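Marlene Leclerc @marleneleclerc
2018-01-12

Day two of clearing out the back room at Stukutwood. Yesterday was paper. Today is bins, and I have opinions about bins.

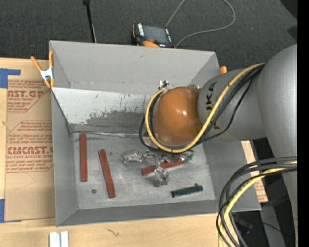
The rule I made in May was that every bin gets one kind of thing. Bars with bars, hardware with hardware. It was a good rule and I typed it up in a very nice font.

So of course there's a stray round bit in with the red bars. Looks like a nut. Off what, I couldn't say. I have asked the room and the room is keeping quiet.

Leonora Tiongson says a lone nut in a bin is like a lone sock in a drawer, you hold on to it for seven years and the day after you throw it out you find the bolt. She is holding on to a great many nuts.

Can we talk about gray bins for a second. I bought gray because I figured gray wouldn't show wear. Gray shows everything. Scratches, smudges, cloudy streaks on the bottom that I have now gone at with dish soap, baking soda and bad language.

The streaks are still there. The dish soap smells like pears, so the streaks now smell like pears.

Andreadis sells replacement bins in white, and I had two of them in the cart last night before I remembered what gray looks like after a few years and pictured that, but white.

Closed the tab. Ate a sandwich. Opened the tab again. This is what they mean by inventory management.

Someone asked why the bars don't just go on a shelf. They did go on a shelf! Then the shelf was needed for the Trilari catalogs, which we keep in case Trilari ever stops having a website.

Anyway the bars stay in the big bin. They're brick red, they're easy to spot, and they don't roll - which is more than I can say for whatever was in the bin by the door.

I'll do the bin by the door on Monday. I lifted the lid, looked at it, and put the lid back with some respect.

Labels are next. Leonora wants them by size, I want them by what the thing is for, so there will be two labels on every bin and they will disagree.

If you are missing a nut, it's in a jar by the sink. Bring the bolt.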